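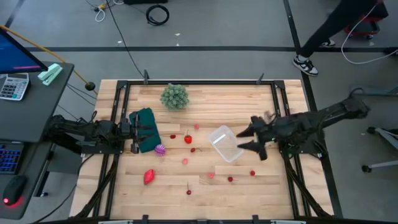

Inspection sheet 7, play table and small items, Plondadero toy library, February 6, 2023. Checked by Noemi Ridgeway. The work surface is to be clear of splinters, raised glue lines and open joints between strips. Small items are checked against the test cylinder one at a time; the cherries and berries lying across the strips, the one with the upright stem included, go through first, and the strawberry after them. Anything that fits the cylinder is withdrawn from the under-threes set.

1. Table surface. Pass. Oil finish even, no lifting at the edges.

2. Stems and leaves. Pull each stem by hand for ten seconds. Pass, two to be re-tested in July.

3. Clear container. Corners rounded, no cracks, no sharp moulding marks. Pass. Comment: the striped ball may share the tub with smaller pieces for storage, but the tub is not to be issued to a child with both inside.
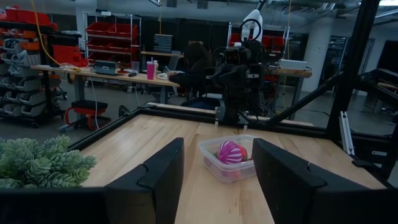 4. Storage and walkways. Bins seated fully on their rails. Shelving fixed to the wall at two points. Walkway of 1000 mm kept free along the bench side. Pass.

5. Soft items. Seams checked by finger along the full length, filling not to show. The plush pieces left on the table are inspected before those in the container, and the two groups are kept apart until signed off. One seam on the deep red piece to be looked at again.

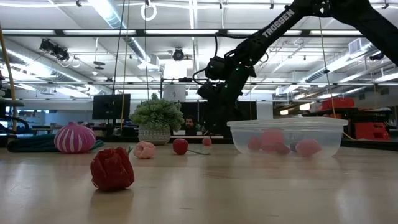

Mechthild Pichler asked that the seam be treated as a fail until re-stitched, as the wash at 40 degrees tends to open a weak one further. Agreed. Item 5 amended to "fail, one piece", re-check by Severin Gisler.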